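Teaching a Gripper to Wash Up: Notes for the Club Evening Talk
Stalargate Robotics Club, Preltville, 7 March 2022
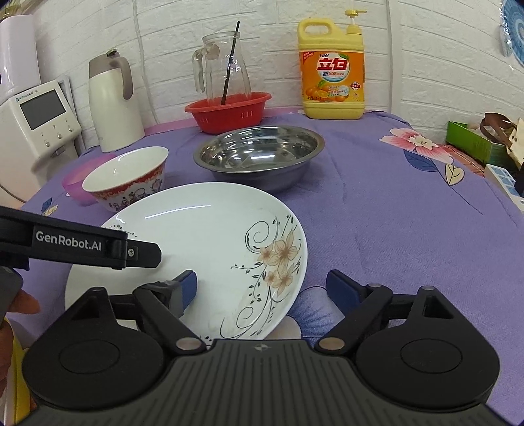 Slide 1. Opening

Thanks for coming. We are the senior group, and this is the kitchen project. The job we picked is clearing and sorting dishes. Two grippers, one table, ordinary kitchenware. We started in December and we are still at it.

Say early on: this is a student project. We did not build the grippers. What we did was plan the sessions, record them, sort the recordings and train a small model on what was left.

(Ask who has a dishwasher at home. Wait for hands.)

Slide 2. Why dishes

We had 4 ideas on the board to begin with: folding towels, packing a school bag, watering plants, dishes. Dishes won the vote. Everybody has some, and there is a good mix of shapes. A big oval plate is nothing like a bowl, and a bowl is nothing like a pitcher with a handle.

Plates are the hard part. A flat plate on a table gives you very little to hold. People slide a finger under the rim and never think about it. Our fingertips are too thick to do that easily, so one hand has to tip the plate a little while the other one takes the rim. That is the move we spent most of the winter on.

Slide 3. How we record

A person holds the grippers and does the job by hand. The recording is what the model learns from. One go at one job is called a run. Ours last 90 seconds at most. If you haven't finished by then, stop, put everything back and start over.

Rules we ended up with:
- Same start position for the hands every time.
- Move things on the table between runs, at least the plate and the bowls.
- No talking to the person recording.
- If you drop something, keep going. Mark it on the sheet after.
- Change over when your wrists get tired. Don't be brave about it.

The dropped ones go in a separate folder. We argued about that for a whole meeting. Half the group wanted them deleted. We kept them, and I still think that was right, but we have not used them yet.

Slide 4. Setting the table

We wanted a table that looks like somebody's kitchen. Our first sessions were on a bare white desk with one cup, and the model was good at bare white desks with one cup. Put a second cup down and it got lost.

So now there is a flowered cloth, and there are things on the table that have no part in the job. A dish soap jug, a thermal jug, a basket. The model has to learn to leave those alone. Shiny things are a trouble too. The steel basin reflects whatever is near it, and a glossy plate picks up a streak from the light. We tried turning the lights down and that was worse.

(If somebody asks about breakages: yes. Two bowls and a saucer. The club pays.)

Slide 5. The numbers

2,000 runs recorded up to last week. 300 of them are the plate move alone. The rest are bowls, the basin, and putting things into the basket.

Checking takes longer than recording. Every run gets watched by someone who didn't record it. They fill in the sheet: start okay, finish okay, any drops, any long stops. We use a sorting tool called Gillies, written by last year's group. It crashes on long file names. Keep file names short.

Slide 6. What works, what doesn't

Bowls into the basin: good most of the time.
Moving the basin: fine if it is empty.
Plate: it finds the rim. Tipping it is hit and miss.
Pitcher: we stopped. It's glass and we only have the one.

(Play the Bridbridge clip. Sound off. It runs a bit long, talk over the second half.)

That clip is from the open day at Bridbridge. Different room, different table, and the model did worse there than at home. We had expected that, though maybe not by so much. The next batch will be recorded in at least two more rooms.

Slide 7. Joining in

New members start with checking and move on to recording after a few weeks. You don't need to know any code. Short sleeves are best, and tie long hair back.

Sign-up sheet is by the door. Questions now, then people can come up and try the grippers - plastic bowls only, please.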